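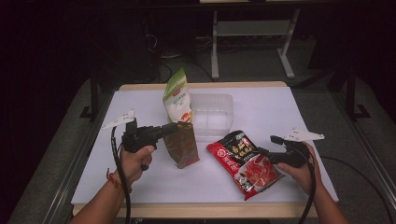 Vol. 18, No. 2, p. 50

Visit report: Kumwood paper bag plant, Horgan

Members' visit of 21/09/2024
Report by Tahmineh Bahrami

The autumn visit was to the Kumwood plant at Horgan, where brown kraft paper is converted into flat-bottom bags for bakeries, hardware stores and mail order. Kumwood makes no paper of its own. Rolls come in by truck, finished bags leave on pallets, and everything between takes place in one long building laid out in the direction of flow. Beat Zwahlen, the plant manager, led the tour. Fatemeh Salehi showed us the test laboratory, and Florencio Bustamante, who runs the gluing section, joined us at the machines.

We had last been at Horgan in April, before the new tuber was in service, and several members had asked to see it running. It was down for a blade change on arrival, so the order of the tour was reversed and we began in the roll store.

Roll store

Rolls are stored on end, clamped and moved by truck, and are not stacked more than two high. Mr. Zwahlen said that the limit had been three until a run of flat spots was traced to the bottom tier. A roll with a flat spot unwinds with a pulse in the tension, and the pulse shows up downstream as a wandering seam.

Incoming paper is held for 18 hours before use. The store is kept at 50 percent relative humidity, near enough to the converting hall that the paper does not take up or give off much water once the wrapper is off. Wrappers stay on until the roll is at the unwind stand. We saw several with the end caps torn, and these had been set aside with a red tag for the supplier.

The grades in use differ mainly in basis weight and in the share of recycled fiber. Bakery bags run on a light machine-glazed sheet with the smooth side out. The heavier bags for hardware use an unglazed sheet with more stretch in the cross direction. Farhad Asadi asked whether the recycled content caused trouble at the folds. Mr. Zwahlen answered that the trouble is with uneven recycled content: a sheet that is consistently weak can be allowed for in the fold settings, while one that changes halfway through a roll cannot.

Printing

Printing is flexographic, with water-based inks, in line ahead of the tuber for simple work and on a separate press for anything with close register. The separate press was running a one-color job for a flour mill. Plates are mounted on sleeves in a side room.

The main control on this press is ink viscosity. It is read by a sensor in the return line, and the operator also checks it with a cup at the start of each job. The two readings were posted on a sheet beside the press. They agreed for the job in hand. On an earlier line of the same sheet they did not, and the operator had written "cup right" in the margin. We asked about this and were told that the sensor fouls with certain browns and is cleaned when the two drift apart.

Drying is by warm air. Kraft paper absorbs quickly and the dryers run well under their rating, but a heavy solid near the seam area can still carry moisture into the glue line. For this reason the design guide that Kumwood gives its customers asks for an unprinted strip along the side seam. Designers ignore it regularly, according to Mr. Bustamante.

Tube forming

The tuber was back in operation by the time we reached it. The web passes over a former plate that folds the two edges toward the center, with gusset wheels pressing in the sides. A narrow bead of adhesive is laid along one edge, the other edge closes over it, and the flat tube goes on to the cutoff.

Former plates are changed for each bag width. On the old machine this meant unbolting the plate and resetting the gusset wheels by eye, using marks scratched on the rail. The new machine has a cassette that carries the plate and the wheels together, already set. A full set of cassettes is a considerable expense and Kumwood has bought them only for its regular widths. Odd sizes still go to the old machine, which stands next to the new one and was not running.

Cutoff on both machines is by a toothed blade, giving the serrated lip familiar from grocery bags. The blade does not shear the paper so much as burst it along a line of points, and the condition of the points matters more than their sharpness in the usual sense. A bent tooth leaves a fiber bridge, and the next tube then pulls on the one before. The blade that had just come out was on a bench by the machine with the bad section marked in chalk. It will be reground off site.

Mr. Asadi raised the question of speed. Mr. Zwahlen preferred not to give a figure for the new machine but said that its advantage lay in changeovers, and that on long runs the two tubers were not far apart.

Bottoming and gluing

The bottom is formed on a rotating drum. Clamps hold the end of the tube, a pair of fingers opens it into a diamond, adhesive is printed on by a shaped pad, and two flaps are folded over in turn. The bag then passes to a slow drum, where it is held under belt pressure while the bond sets.

Mr. Bustamante uses two adhesives. The side seam gets a starch paste, cooked on site in a jacketed kettle from a dry blend sold under the name Poton. The bottom gets a synthetic dispersion, bought ready to use. Starch is cheaper and goes to the paper recycler without comment, but it is slower to grab, and on the bottom the flaps spring open before it holds. Trials with a starch bottom paste have been made and are continuing. The last batch held well on the light sheet and poorly on the heavy one.

The paste is cooked in the early morning and used within the day. Solids content is checked by refractometer, temperature by a probe in the kettle wall and again at the applicator. We were shown a simple arrangement for keeping the applicator clean over a stop: a damp felt pad on a hinged arm, swung against the wheel when the line is halted. It was made in the plant's own workshop. Several members made a sketch of it.

Glue pattern on the bottom flaps is checked by pulling a bag at intervals and brushing the opened flap with iodine for starch, or viewing it under an ultraviolet lamp for the dispersion, which carries a tracer. The usual fault is a starved corner. It lets fine material such as flour sift out even when the bag passes a strength test, and customers notice it before the laboratory does.

Laboratory

The laboratory is a single conditioned room off the converting hall. Ms. Salehi has equipment for tensile strength and stretch, tear, air resistance, water absorption and basis weight. The samples she handed round for tearing were from a sheet of 101 grams per square meter, the heaviest grade the plant runs.

She demonstrated the difference between tear along and across the machine direction, which most of us knew, and then the effect of humidity on it, which some did not. A strip taken from a dry cabinet tore cleanly and at low force. A strip left in a moist one resisted longer and tore with a ragged edge. Tensile strength moves the other way. A specification that quotes strength without the conditioning is therefore of little use, and Ms. Salehi sends such specifications back.

Finished bags are tested by drop. A bag is filled to its rated load with dried peas, closed, and released flat from a trapdoor onto a steel plate. The drop is repeated, from the same height, until the bag fails. The place of failure is recorded along with the number of drops, and Ms. Salehi considers the place to be the more useful entry. Failure in the sheet away from any fold is regarded as a good result even when it comes early, and the question then goes to the paper supplier. Failure at the gusset corner points to the bottomer.

Records are kept in a program called Brikuneo, in which each pallet is linked to the roll, the paste batch and the test sheet. It replaced a card file. The card file has been retained, and Ms. Salehi still consults it for grades that come round only every few years.

Waste and dust

Trim from the cutoff and from roll ends is taken by suction to a baler. Glued waste is baled separately. Around 2 percent of incoming paper leaves as waste of all kinds, most of it at changeovers.

Paper dust is removed at the slitters and at the cutoff. The hall was clean at floor level, but there was a visible layer on the cable trays over the old tuber. Mr. Zwahlen said these are vacuumed at the annual shutdown. Members will recall the discussion of overhead dust in the report on the sawmill visit.

Discussion

In the canteen afterward there was a long exchange about handles. Kumwood does not make handled bags and has been asked for them. Twisted paper cord can be bought in, but the patch that fixes it to the bag needs its own gluing station, and there is no room for one between the tuber and the bottomer. Flat tape handles could be applied off line. Mr. Bustamante was in favor of this and Mr. Zwahlen was not.

A question on grease resistance for bakery work was answered only in part. Kumwood has moved away from fluorinated treatments and now uses a denser sheet, with a starch coating for some customers. Performance with butter pastry over a full day was described as acceptable. Test sheets were offered and will be passed to members on request.

Our thanks went to Mr. Zwahlen and his staff. Members who borrowed ear defenders at the entrance are asked to check their coat pockets — two sets are missing from the box and should be returned to the Horgan gatehouse.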